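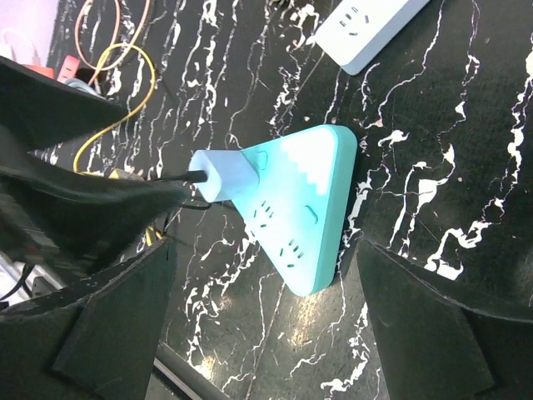
Triangle power strip vs. regular long one for a marble-look countertop desk?

Posted in Home Office & Small Spaces
23 September 2020

Hi all! Long-time reader, first time actually typing something. I turned the old breakfast counter in my apartment into a desk this spring (black marble pattern with white veins, which I love and which shows every crumb) and I'm trying to sort out the power situation before I lose my mind.

Right now I have two strips up there. One is a turquoise triangle one with rounded corners that I bought purely because it was cute, and the other is a plain white straight one that came with me from my last place. The triangle has a fat blue plug in one corner and two sockets still open, so on paper I have plenty of room. In practice I keep ending up with cables looping all over the counter, and every time I pull on one the whole triangle scoots a couple of inches toward me. It weighs nothing!

So, a few things I'd love opinions on. Should I keep the triangle on top where I can reach it and put the white one away underneath? Is there a way to keep it from sliding that won't leave gunk on the counter? (I rent, and the counter is not mine to ruin.) And is it OK to plug the triangle into the white one? I've been doing it for a while because the wall outlet is behind the fridge side and a pain to get at, and my sister gave me a look when she saw it.

What I run: laptop, a monitor, a desk lamp, phone charger, and in the winter a little space heater by my feet. The counter is 47 inches long so there's not a lot of spare room for gadgets. Thanks in advance, and be gentle, I know cable people have feelings.

countertop_commuter

copperkettle

Your sister is right, sorry! Don't plug one strip into another. I did the same thing for years in my first apartment and got a talking-to from the guy who came to fix the stove. Each strip should go straight into its own wall outlet. If there's only one you can reach, use only one strip, and get one with a longer cord if you need it.

And please please take the heater off it. Heaters go in the wall, by themselves, no strip, no extension cord. I know it's only small but small ones still pull a lot. Look at the label on the bottom of the strip, it'll give you a maximum in watts or amps, and then look at the label on the heater. Lots of heaters are 1500 watts all by themselves and then you've got your laptop and monitor on top of that. Even if your strip says 2000 I wouldn't do it, the instructions that come with heaters pretty much all say not to. If you can't find any label on the triangle at all, I'd stop using it, cute or no cute.

For the layout I'd do the opposite of what most people do. Put the one you never touch (monitor, lamp) under the counter and keep the one you plug and unplug every day up top, toward the back, with the open sockets facing you. With a triangle you can tuck the corner that has the fat plug into the back corner of the desk so the cable goes off behind and doesn't cross your work area. I have a triangle too, mine's yellow, and I had it turned the wrong way for months. I was reaching over the big plug every single time to get to the free ones, then I spun it and felt pretty silly.

That only works once they've each got their own outlet, though. Do that part first, even if it means dragging the fridge out on a Saturday kind of mood. It's a ten minute job and you'll get to vacuum back there, which in my case was overdue by a LOT.

tea_and_toast_ends

No idea about the watts stuff but I can help with the sliding!! My counter is shiny too and everything skates on it. I've tried:

Double-sided tape. Worked great, came off horribly. I was picking at it with my thumbnail for an evening and there was still a dull patch. Do not recommend for renters.

Drawer liner, the grippy squishy kind. Cut a piece a bit smaller than the strip so you can't see it and set the strip on top. Mine has stayed put since last November and there's no glue involved. You probably have a leftover piece in a drawer already. I cut a triangle out of mine by tracing around the thing with a pencil, it's not exactly even but it's under there so who cares.

Putty, the blue poster stuff. Fine for the light ones but it gets kind of greasy when it's warm out and I wouldn't trust it on a stone-type counter. Try it somewhere hidden if you really want to.

Also half the sliding is from the cable, not the strip. If your cord is stiff and has a loop in it, it pushes back on everything. Unplug it, straighten it out with your hands, and lay it flat along the back edge, then use one of those soft velcro ties for the extra. Loosely! I had mine pulled super tight and wound up in a little bundle and a friend told me that's bad for the cord. Once mine was lying flat I hardly needed the liner.

Jealous of your turquoise one by the way. Mine is beige. It came from a garage sale and it looks like it.

pilis_street

Just get a clamp-on one and be done with it. They screw onto the edge of the desk. Measure how thick your counter is first, I didn't and had to send mine back.

countertop_commuter

Thank you everybody! Okay, the fridge has been moved (there were three hair ties and a fork back there) and the triangle now goes straight to the wall. The white one is unplugged and in the closet until I figure out whether I need it at all. The heater gets the outlet across the room, so I guess my feet will have to move over there when it gets cold. I did find the label on the triangle too, in the tiniest print ever, I had to take a picture with my phone and zoom in.

Drawer liner is cut and in place. So far so good, I yanked the laptop charger out a few times to test it and it barely budged. The clamp one sounds neat but my counter is really thick, and I'm a bit attached to my triangle at this point. Does anyone know if the liner sticks to the counter if you leave it for a year or two? I wipe down pretty often but I'd probably forget to lift it.

tea_and_toast_ends

Mine hasn't stuck, but I do peel it up when I dust and rinse it in the sink. Let it dry all the way before you put the strip back on it!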